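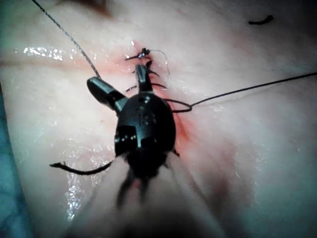 3 min read

Kesamow opens its stitching room to everyone who closes wounds for a living

JIRNEN – I've been teaching people to sew up skin for most of my working life, and I still get a little giddy when a new room opens. So you'll forgive me if this press release sounds more like a letter! I'm Honeylyn Padilla, I run the wound closure program at Kesamow, and in March we're starting our open practice sessions at the Grumholm building.

The sessions are for surgical trainees, nurses, physician assistants and vets (yes, vets, we've had so many emails from you). You come in, you get a bench, good light, a stool that goes up and down, and a piece of tissue to work on for as long as the session lasts. We run mornings from 8 to noon and evenings from 5 to 9. There's a tutor in the room the whole time, and you can ask for help or be left completely alone.

What do we practice? Mostly the plain stuff. Simple interrupted stitches, where every knot stands by itself and you cut the ends as you go. How long to leave those ends is a thing people argue about in our corridor, and I have strong views, which you'll hear if you come. Too short and the knot can slip, too long and they poke into the stitch next door. Then there's spacing, and how hard to pull, which is where almost everyone goes wrong at first, me included. You want the edges to meet and no more than that. If you've strangled the skin, you've pulled too hard.

Olga Morais is leading the evening sessions and she has added a block on handling tissue gently: where to hold it, when to let go, how to open up a space without squashing what's on either side. I sat in on her trial run and came out with two pages of notes, after all these years.

We trained 700 people last year in a borrowed classroom with one sink. The new room has six sinks (I'm very proud of the sinks) and space for a lot more of us. The course fee is $359 for a set of four sessions, with thread, needles and tissue included. You don't need to bring anything except closed shoes. Long hair gets tied back, and coffee stays in the hallway, sorry.

Ayodele Nwachukwu, our head of training, asked me to put in something official, so here he is: "We want people to have somewhere to come back to between courses. Hands get rusty, and an extra evening at the bench does a lot of good."

We've also set aside $2,000 for travel help, mainly for people coming from smaller clinics outside Jirnen. The form is short. Write a few lines on where you work and what you'd like to get better at, and Přemysl Halás in our office will get back to you.

Booking is open now by phone or at the front desk. Evenings are filling faster than mornings, so if you can do an 8 a.m. start, please do, I'll be there and I'd love the company.

Press visits: ask for Přemysl Halás at the Kesamow office, Grumholm building, Jirnen.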